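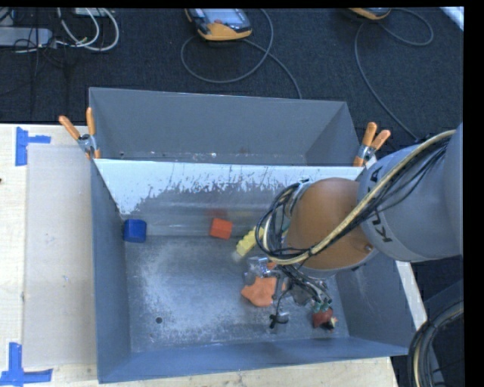 Bins and Table Check, Small Items Room
Site: Kincaid, room 4
Checked by: Gülizar Altıntaş
Date: August 27, 2021
Copy to: Renata Ulloa, Ingegerd Ekström

Please write OK, FIX or N/A at each point. A comment is necessary when you write FIX.

1. Table stands steady on the floor
OK. I pushed it from two sides and it did not move.

2. Table top has no splinters
FIX. One rough place under the front edge, near the left leg. Guoqing will sand it. Until then, please do not slide your hand there.

3. Metal bins sit flat on the table
OK.

4. Rims and corners of bins, no sharp points
OK. I went over all rims with a cotton cloth and it did not catch anywhere.

5. Divider wall between the two bins
OK with remark. The wall is scuffed. It is only marks on the surface, I feel no burr. In June I wrote the same, and I do not think it became worse. Check again next time.

6. Bin floor clean, no loose fragments
FIX. Small pieces of orange are lying between the bigger items. I am not sure if they broke from something or if they belong to a set. Pilar Espinoza, please compare with the item list and tell me. If they are broken pieces, they go in the waste.

7. Items in front bin in good condition
OK for the orange-red cube and the yellow knobby toy. The flat orange piece has pointed edges, so please pick it up from the middle.

8. Packaging removed
FIX. There is a crinkled clear plastic package in the front bin. If it is not an item on the list, it should go out. Last time I also wrote this.

9. Carpet around the table, no tripping
OK. The carpet is dark and small things are difficult to see on it, so use the hand lamp when you look.

10. Weight of bins when lifted
N/A today, the bins were not lifted. The rule stays the same, two persons for a full bin.

11. Label with bin number
FIX. The label for order 282 is coming loose in one corner. New label is asked from Okitz.

Points 2, 6, 8 and 11 stay open. Please sign beside the point when you finish it, and leave the sheet in the folder by the door.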